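Workshop notebook - packing, August

Second go at the bedroom box for the Utton job. The bedspread is still checked and still rumpled, and at 2.15 I gave up smoothing it, as every box put down on it makes a fresh valley. Card only, open top, no filler. Small soft goods and bathroom bits, the stuff that always travels loose and arrives in someone's shoe.

Spent far too long on whether the bear goes in before or after the wrapped pack. No rule in the Kuipers notes. They run to 41 pages and have a whole section on lampshades. 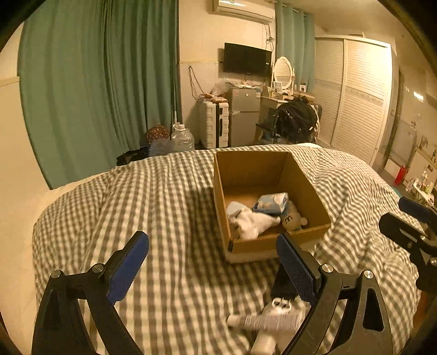
Bear and blue-and-white pack in the box, tube still out on the bed.

Weight allowance for this size is 370 g of soft stuff before the tubes go in, which I think somebody made up. Tubes last, crimped end up, if I can remember. The cable wants a box of its own, or a bag, or a stern word. Tissues lie flat on the bottom if they go in first and nowhere sensible if they don't.
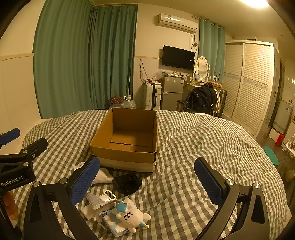 Graretti, reading this over lunch, wrote in the margin that tissues should go down the side as padding and that laying them flat wastes the floor of the box. Fair. Will try it that way round tomorrow, with the plush on top.

To do: more tape, 27 labels, find the Tilance marker pen.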